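Progress update, December – Kollard Street tenant repair fund

Quick one this time, sorry, month got away from us. Full budget sheet goes in with the year end packet.

Where we are: 588 households contacted since the grant opened, over 200 of them now have a repair request on file. Most common is still heat, then leaks, then door locks. We thought mold would be higher. It may be that people don't report it until spring, we saw the same at Pangaribuan Court last year.

Legal clinic ran twice a week as planned except the week the boiler went out in our own office. Demyd Pylypenko covered intake on his own for most of that and cleared the backlog by the end of the month – please note his hours are over what we budgeted, see line 6. We'd like to move the unspent printing money to cover it. Need a yes or no from you before January payroll.
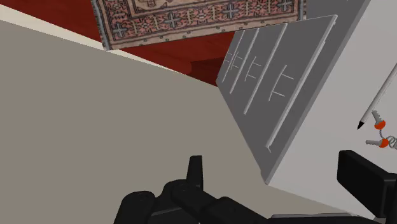 Contractors. Sident finished the stairwell lights and the invoice matches the quote. Fomik is behind. They have 2 buildings left and keep pushing the start date, last message said parts on order. If there is no firm date by the next check-in we will rebid the work, which probably costs us a month.

Translation of the tenant handbook is done in Spanish and Ukranian. Tagalog draft is with the reviewer. Printing on hold until your answer on the money.

Not done: the landlord survey. Response was poor, mostly our fault, it went out too late and too long. Shorter version going out by mail next month.

Still need from you: the signed amendment, and the new reporting template if if there is one.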